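Hesergate launderette to shut in January

2024-10-12

Hesergate is losing its only launderette. Joletti, on the corner by the old bus depot, will close its doors in January after the rent on the unit went up by 40 per cent, owner Orsolya Illés confirmed this morning.

A petition to save it had 727 names at the last check. More being added at the counter, pens provided.

Illés has run the place for 27 years. Told customers herself, one by one, before the notice went up in the window.

"I did the sums three times and they came out the same," she said. "If the landlord rang me tomorrow with a different number I would stay. He has not rung."

The unit belongs to Khoo Estates, which bought the whole parade last year. The firm said in a short statement that the new rent was "in line with the area" and that talks with tenants were still open. It did not say who might take the shop on.

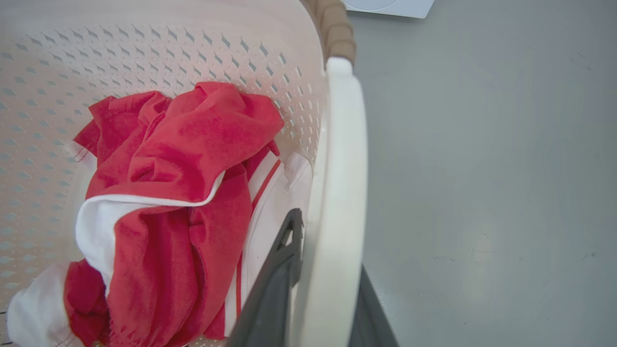
Nearest alternative once Joletti goes is Bralolcombe, two buses away, and the second one doesnt run after six. For people in the flats behind the parade, many without room or plumbing for a machine, that means a long trip with the washing. A white plastic basket with a heap of red and white clothes in it is no fun on a packed bus, and the fare there and back comes on top of the wash.

Lilla Oláh, who started the petition, has been going twice a week since her second child was born. "I can manage the bus with the pushchair or I can manage it with the washing. Both, no."

She wants the council to look at a rent freeze or a cut in business rates. The council said rents were a private matter between landlord and tenant but that it would "recieve the petition in the usual way". Rates relief is possible, a spokesman added, if the business applies for it. Illés says she has applied. Still waiting to hear.

Service washes will be taken until the week before closing. Anyone with dry cleaning tickets from the summer is asked to collect soon, there is a full rail of it out the back.

The petition stays on the counter at Joletti until the end of the month.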